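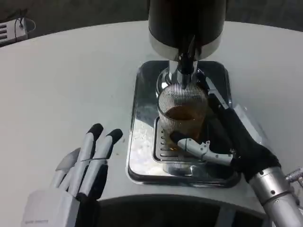

Fig. 1. Right hand on the glass at the dispenser, left hand open.

Stavgate build, handout 6
Skikard shared workshop -- Sep 4, 2024

Grip notes. The glass is ribbed, so set the thumb low on the front and bring the fingers round the far side. Raise grip force in steps of 30 counts and stop at 1,000. The left hand stays parked, palm down.
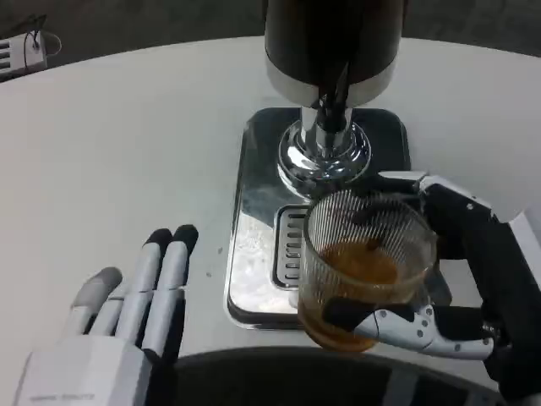
Fig. 2. Glass held over the drip grate.

For October: log finger positions for each grip -- one file per run.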